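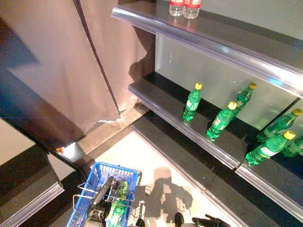 Do store loyalty apps save you any money?

A little, on things you were already going to buy, and much less than the number on the app's home screen says.

I've had the Trollby app on my phone since they opened the store in Mitham. I signed up at the register with a line of people behind me, and I suspect that's how most of us signed up. Since then it has told me, in large friendly type, how much I've "saved." Last month the figure went past 100 dollars and there was confetti.

I don't feel 100 dollars richer. So in March I started keeping my receipts in a shoebox and reading them at the kitchen table like a crank.

The first thing I noticed is what gets called a saving. Nutetti crackers have a regular price and a member price. I buy them all the time and I have never, on any receipt in that box, paid the regular price. If the member price is always on, then it's the price. The other one is a number they invented to stand next to it. But each time I buy a box the app adds the difference to my total and I'm supposed to be pleased.

I asked my neighbor Sugeng Manurung about this. He worked in grocery for years and he's more patient with stores than I am. His view is that the regular price is real for somebody, meaning the people without the app, and that they are paying for my discount. Fair enough, though I can't say it made me like the thing any better. My mother won't have a smartphone. She shops at the same store and pays more for the same crackers.

Then there are the personal offers. These are meant to be based on what I buy. I have been offered cat litter (no cat), diapers (youngest is in high school) and 40 cents off a brand of coffee that costs two dollars more than mine. That last one came back over and over. I finally tried it, and it was fine, and I bought it again at full price before I caught on. I suppose somebody somewhere marked that down as a success. 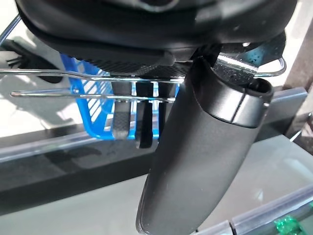 Should you delete the app, then?

Keep it if you shop there anyway, turn off the notifications, and write your list before you open it.

That's where I've ended up, with some grumbling. I did try going without for a while. I drove over to Bisgaard, the discount place past the highway, which has no app and no card and makes a big deal of it on the sign out front. Some things were cheaper. Milk wasn't. Neither was anything my kids would agree to eat for breakfast. By the time I'd counted gas I couldn't tell you who won, and I'm suspicious of anyone who says they can.

I went back through the shoebox and added up what I'd call a true discount: something I'd planned to buy, marked lower than I had paid for it on an earlier receipt. It came to 29 dollars. I left out the coffee. A person could argue with my method, and my husband has, mainly on the question of whether the cheese should count. I say we would have bought different cheese.

29 dollars is still 29 dollars, and I'm not above taking it. What bugs me is the gap between that and the confetti, and how hard it would be to spot if I hadn't been stubborn enough to keep the paper. The store has stopped printing receipts unless you ask, by the way. They say it's for the trees. Could be. I ask every time.

One more gripe while I'm here. The points expire. I lost a batch over the winter and the email telling me so arrived the morning after they were gone, at 6 a.m., with a coupon for cat litter attached.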